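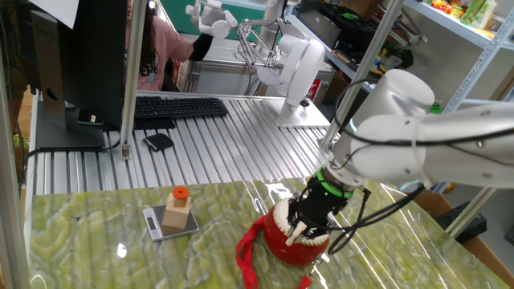
Cell 6, follower arm holding the drum and stick, operator at the leader arm. Attached to ticket 591.

Home | Tickets | Procedures | Parts | Search

Ticket 591
Site: Darnton
Project: Senda
Category: Safety and good practice
Opened: Tuesday, November 20, 2018
Status: Closed, procedure updated

Reported problem

Cell 6 went into protective stop three times in one shift, each time with the drum in the gripper. The log gives the same message every time: force limit exceeded at the wrist. The operator cleared the stop from the pendant and went on. After the third one the shift lead took the cell out of use and opened this ticket.

Two questions were asked. Why does it stop, and is it all right for the operator to clear it alone?

Checks

1. Payload setting. The controller was still set for the bare gripper. The procedure says to enter the payload again whenever the held object changes. This was skipped when the cell moved from block stacking to the drum. Entered the correct payload and saved it under its own name.

2. Force limit. Set at 300 in the controller, same as the other cells. Left alone. Please do not raise this number to make a stop go away.

3. Lanyard. The red lanyard on the drum hangs down past the edge of the table in the attached picture. Our rule for loose cords (section 4 of the cell procedure) says nothing attached to a held object may hang below the table surface. A cord that catches on something under the table will load the wrist, and the operator at the leader arm gets no warning of it. Pulled the lanyard by hand with the arm in hold and got the same force message on the second pull.

4. Cables on the arm. Looked at the black cable loops through the full range of motion at low speed. No snag on the posts. No change made.

5. Stick in the gripper. The drumstick is held by one finger while the gripper clamps the drum. The procedure allows two objects in one grip only if the task sheet says so. The task sheet for this one does say so. No action.

6. Items on the bench. Phone, wallet and keyboard were on the rail bench on the operator's side. The keyboard belongs there. Personal items do not. They go in the lockers before the arm is powered. Reminded the shift.

7. Scale. The kitchen scale with the blocks on it is listed on the task sheet and may stay on the table.

Cause

Wrong payload, plus the lanyard. With the payload corrected and the lanyard still hanging, we got one stop in the afternoon. With both fixed we got none for the rest of the shift.

On clearing stops

The operator may clear the first protective stop in a shift after looking over the arm and the table. A second stop with the same message needs the shift lead, and the cell stays in hold until the lead has read the log. This was already the rule, but it was only in the Prurero manual and not on the card at the cell. It is now on the card.

Changes made

Payload entry added to the changeover checklist, with a box for initials.
Cords and straps to be taken off or tied up on top of the table before pickup.
Card at cell 6 replaced. Other cells to follow.

Follow-up

Morris site asked if this applies to them. It does — they run the same controller and the same objects. They have their own copy as ticket 547 and will close it themselves. The full procedure is due for review in February, and the wording on cords will be looked at again then.

Related tickets
Gripper fingers slow to open after changeover
Leader arm drifts when left in hold
Where to keep the pendant during a run
Table reflections and overhead lights, cell 6

Contact the Senda support desk | Copyright 2018 Senda | Back to top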